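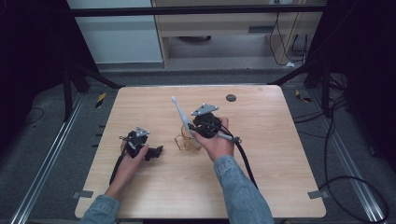
One parent told us the Drullness rebounder was the first piece of gym gear her daughter had asked to use twice, and she wanted to know if it would hold up for a full season. We have had one on our side court since March, so we can give a fair answer.

The Drullness is a ball return net that stands under the basket and sends made and missed shots back to the shooter. It is sold through Selanum for $99, with a spare net for $50 more. We run a youth basketball program for grades five through eight, and ours gets used most evenings.

Setup

The poles snap together and the net goes on with hooks. The first time took us 44 minutes, mostly because the left and right hooks look alike and the sheet doesn't say which is which. Now it goes up in a few minutes with two people.

On the court

Shots from the free throw line come back well, usually on one bounce. From the corners it is less reliable -- long misses go over the top and you still have to chase them. Our best run was a shooting night where the group put up 1018 shots between them. The net sagged a little by the end and we tightened it the next day.

The base is light. On a gym floor it stays put, but outdoors you will want sandbags. We tried it at the Henríquez Park courts and a gust moved it a foot.

Compared with the Mekari

We used a Mekari return before this one. It bolts to the pole, so it never moves, and it catches more of the long misses. It also takes a wrench to put on and can't be shared between hoops. For a driveway I would buy the Mekari. For a gym with several baskets, the Drullness is easier to live with.

Wear so far

One hook has bent and the rubber feet leave gray marks on the floor. The net has no holes. I'd like to see a carry bag included at this price.

Rating: four out of five

Search this site Go

Related
Youth ball sizes by grade
Portable scoreboards compared
Five form shooting drills for small gyms

Contact us | Copyright, all rights reserved | Back to top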